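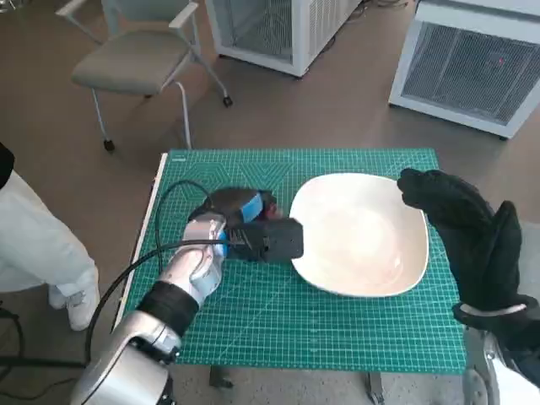 没做过陶瓷这一行，可以报名台面修整的工作吗？

零经验的人也可以报名，只要能坐得住、手稳、愿意照着样板做，打磨和修边的手法由工作室在试工和头两周里教。

首页 作品 修补委托 材料间 招聘 到访路线 联系

Tirnero 工作室招聘台面修整工（按日计薪）

Tirnero 是一间做旧餐具整理和小件修补的工作室，收的东西以日用瓷为主，方盘、圆盘、汤碗、杯碟都有，另外接一部分木盒、相框和小五金的翻新。东西从餐馆、旅馆、收旧货的店铺和个人手里来，修整以后原路送回，或者放到我们的门店 Ratico 出售。这次要招的人在修整台上工作，做的是盘碗边缘和底足的打磨、旧胶和标签残胶的清除、小缺口填补以后的找平，以及做完以后的检查和登记。

本次招聘名额两个，8月到岗，做到年底，之后是否续约由双方再谈。报名截止到2022年5月27日，以收到表格的时间为准，晚到的表格留到下一批再看。

一、做什么

每天开工先到材料间领件。领件用周转筐，筐上夹着一张单子，写明来源、件数、要处理的部位和做到什么程度。单子上写“只清底”的，就只清底，盘面不动。单子上写“修边”的，要先用指腹沿口沿走一圈，摸到毛口的地方用铅笔做记号，再决定用手工砂块还是用电动工具。单子上什么都没写的，放回去问，不要自己猜。

修整台的工作大致有下面几种，忙的时候会换着做。

清残胶。旅馆和餐馆退下来的盘子底下常常有几层标签，有的还贴过防滑垫。先用温水泡，再用塑料刮片推，剩下的胶印用软布蘸清洁剂擦。釉面上不许用金属刮刀。底足没上釉的那一圈会吸清洁剂，擦完要冲，冲完要立着晾。

修毛口。盘碗口沿上小的磕碰，不伤到盘心的，磨到摸着不割手为止，不追求看不出来。磨的时候瓷面要带水，水用海绵给，不用喷壶。用电动工具的时候不带水，换手工砂块以后再上水，这两步分在两张台子上做，不要图省事合到一起。

磨底足。底足不平的盘子放在桌上会晃，也会划伤桌面。先在平板上放一放，看哪里翘，再在细砂板上画圈推磨，推几下就要停下来看。这一项最容易磨过头，新人头两周做的底足，全部要给台长看过才能入筐。

填补找平。大一点的缺口由修补台的人填料，干透以后交到我们这边找平。填料比釉面软，用力一样的话填料会凹下去，所以砂块要从釉面往填料方向走。做过填补的东西一律按摆件登记，不再按餐具出店，标签颜色也不同，贴错的要追回来。

检查和登记。做完的件擦干，对着灯看一遍盘面，再翻过来看底，然后在单子上画勾。有新划痕的要写出来，写位置和长短。写出来的划痕不扣钱，没写出来被门店退回的，要重新做，耽误的时间也算在自己的当天件数里。

除了瓷器，修整台还会分到少量木盒和相框，主要是去旧漆和倒角。做木活的时候换砂纸，瓷器用过的砂纸不能再上木头。木活比例不大，不喜欢做的人可以在表格上写明，排班时尽量照顾。

二、台面和工具

修整台每人一张，台面不大，铺切割垫，垫子上印有刻度和格线，量口沿、对角度都用得上。切割垫是公用物品，谁用谁擦，用美工刀切砂纸也在垫子上切，刀口不要老落在同一条线上。垫子怕热，热风枪和刚用过的工具头不要直接搁上去，台子侧面有放工具的架子。

工具分公用和自领两类。砂块、刮片、海绵、铅笔、软布是自领的，放在各人的抽屉里，用完了到材料间换。电动工具是公用的，早上领、收工还，领还都要签字。电源线走台子外侧，从背后绕过去，不许横在盘子和人中间。线皮有破口、插头发热、声音不对的，立刻断电，挂上红牌送到材料间，不要自己拆。换头之前必须拔插头，这一条没有例外，老员工也一样。

盘子上台以前，台面上先清一遍，前一件活留下的瓷粉和砂粒要用湿布带走，不要用嘴吹，不要用手掸。干的碎粒垫在盘子底下，一推就是一道划痕。一张台上同时只放一件正在做的，等着做的留在筐里，做好的放到右手边的架子上，架子上铺了毛毡，盘子之间夹纸。

手套、护目镜、口罩由工作室发。手套有薄厚两种，做检查戴薄的，打磨戴厚的。护目镜不合脸型的可以换，戴近视镜的人领大框的那种。用电动工具时头发要扎起来，袖口要收紧，戒指、手链、长项链在进门的柜子里存好。

工作间有吸尘管，每张台一根，开工先开管。管口要放在出粉的那一侧，离工件一拳左右。滤芯由材料间统一换，修整台的人不用管，只在吸力变小的时候说一声。

三、时间、件数和薪酬

每周工作四天，具体哪四天在每月排班时定，前一个月月底贴出来。早上九点开工，下午五点半收工，午休60分钟。午休时工作间断电锁门，吃饭在楼下的长桌，有冰箱和微波炉，饭自己带，或者到隔壁 Garrido 小食堂吃，凭工牌记账，月底从工资里结。上午和下午各有一次短休，时间自己掌握，不要在电动工具开着的时候离开台子。

修整台不按件计薪，但每天有件数上限。只做清底和残胶的，一个人一天最多70件；有修边和磨底足的，件数由台长按单子的难度定，通常比这少很多。设上限是为了让人有时间看清楚每一件，做满以后还有时间的，去帮忙擦架子、理筐、夹纸，不再领新件。

试工一天，付300元，当天收工时结清，录不录用都付。录用以后日薪325元，每月月初发上个月的。迟到早退按实际时间扣，病假需要提前告诉台长，当天早上说也可以。法定节假日休息。合同期内工作室承担工伤保险，交通费自理。

加班很少，一年里只有门店换季布置的前几天会问大家愿不愿意多做一会儿，不愿意可以不做，不影响排班。

四、希望来的是什么样的人

年满十八岁，能连续坐着做细活，视力戴镜矫正后正常，对粉尘和橡胶没有过敏。左手为主还是右手为主都行，台子可以左右调换，请在表格里写明，我们要提前把灯和吸尘管换边。

做过木工、金工、补牙模型、乐器维修、美甲、裱画之类工作的人，上手往往快一些，请在表格里写清楚做过多久、具体做哪一道工序。写“熟悉各类工具”这样的话对我们没有帮助，写“用小砂轮磨过铜件的焊口”就很清楚。

没有相关经历的，写一写平时自己动手修过什么东西，修成什么样，哪里没修好。不需要附作品集，也不需要附照片。

学历没有要求。普通话能交流，能看懂和填写单子就可以。单子上的字不多，但缺口、毛口、冲线、惊釉这几个词要分得清，材料间的墙上有对照样板，头一周可以拿着样板做。

有些情况不太适合这份工作，先说在前面，免得白跑。手腕或者颈椎有旧伤，医生建议不要做重复动作的，请慎重考虑。习惯戴耳机听东西的，上台以后两只耳朵都不能戴，电动工具的声音一变就要听得出来。希望学做陶、学拉坯或者学上釉的，我们这里没有窑，也没有拉坯机，学不到这些。

五、试工怎么安排

表格收齐以后，我们在两周之内联系适合的人约试工，联系方式以表格上写的电话为主，打不通的再发短信。试工安排在6月和7月，每次只来一个人，时间可以商量。

试工那天先看安全说明，看完签字，再由台长带着认工具、认台子。上午做手工的部分，清几件残胶，在废盘上练修毛口。废盘是门店退下来不再出售的，磨坏了没有关系。下午学用电动工具，先不上工件，空着拿，练怎么握、怎么开关、怎么放下，电源线怎么走。握法练好了再靠近盘边。工具头没有停稳以前，另一只手不要伸过去拿盘子。

收工前每个人独立做一件修边，从领件到登记全做一遍，时间不限。我们主要看几件事：做之前有没有先看单子和摸口沿，磨的过程中停不停下来检查，做完以后单子上写的和盘子上的情况是不是一致，台面收拾成什么样。速度不看，磨得比样板粗一点也可以录用。

试工当天请穿长裤和包脚的鞋，衣服选不怕粉的。工具和防护用品都不用带，有用惯的围裙可以带来。

六、到岗以后

头两周跟台，旁边有人看着，日薪照发。第一周只做手工，第二周开始领电动工具。两周以后由台长和本人一起看一遍这段时间的单子，定下来以后以哪一项为主。觉得不合适的，可以在这个时候提出来，工资结到当天。

两周之后每月轮换一次台子的位置，靠窗的和靠里的都轮到。修整台的人每个月有半天去门店 Ratico，把自己做过的件上架，听店里的人说说哪些被退回来、为什么退。这半天算工时。

另外，我们和做餐桌布置的 Bresetti 有长期合作，对方每隔一阵会送来成套的方盘，要求同一套里的口沿手感接近。这批活固定由两到三个人做，中途不换人，愿意参加的到岗以后再报。方盘的四个圆角是难点，平边好磨，转到角上力道容易变重，做之前台长会单独讲一次。

每天收工前一刻钟停活，还工具，擦垫子，清吸尘管口，把没做完的件连同单子放回自己的筐里，盖上布。没做完的不要写成做完。最后一个走的人检查插座总开关，在门边的本子上签名。

七、怎么报名

表格在工作室门口的文件架上拿，门店 Ratico 收银台也有，两处的一样。填好以后交回任何一处都可以，也可以拍清楚以后发到招聘页面上的收件地址，标题写“修整台”和自己的姓名。

表格上需要填的内容：姓名、年龄、电话、住的区域、每周哪些时间不能来、惯用手、手套尺码（不知道的可以空着）、有没有过敏、做过的相关工作或者修过的东西、愿不愿意做木活。请用黑色或者蓝色笔填，铅笔填的字复印以后看不清。

不收报名费，不收押金，不收培训费。有人以工作室的名义要求交钱的，请不要交，并且告诉我们。

不要把自己的瓷器带来请我们估价或者当作试工材料，修补委托另外走前台，和招聘分开处理。

想先看看工作间的，可以在开放的时间到楼下登记，由前台带着在玻璃隔断外面看，进不了里间。参观不需要预约，人多的时候要等一等。看过以后决定不报名的，不用通知我们。

没有录用的人，表格保存到年底，其间如果有人离岗，会按原来的顺序再联系，不希望被再次联系的请在表格末尾注明。表格到期以后统一销毁。

Tirnero 工作室 修整台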